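Ticket 508: Right-hand gripper width drifts during small-item sorting demos
Project: Hatetti
Opened by: Kamala Varma
Date: November 6, 2020
Status: open, workaround in use

Okay, this one's a fun puzzle! Sorting demos by hand, two grippers, jewelry and hair clips going into an open box on the bed. Tracking is great, and the fingers hold round beads far better than I hoped. But on replay the logged jaw opening slowly creeps wider than the real one. Of 262 demos, the early ones replay beautifully and the later ones close too late on anything narrow.

Tried so far: re-zeroed the width with the jaws fully closed (good for a while, then it creeps again), swapped the cable, went back to the January firmware. No change from the last two.

The red three-bead clip is my test piece now, because a small width error shows up right away on it.
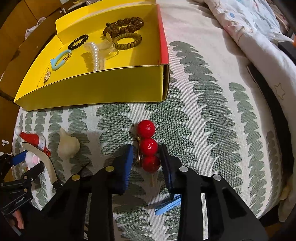

Domnica Surdu asked whether the zero was being taken with the pads pressed hard together. The pads squash a little, so a hard squeeze logs a closed position you never reach in normal use. She suggested a light touch, held still, and repeating it every 100 demos.

Tried it, and wow, what a difference! Demo 837 replays nearly as cleanly as the first batch. There's still a bit of creep at the end of long sessions, so I'm leaving this open. Next up: same test on the left gripper, then I'll upload both logs to Flernow.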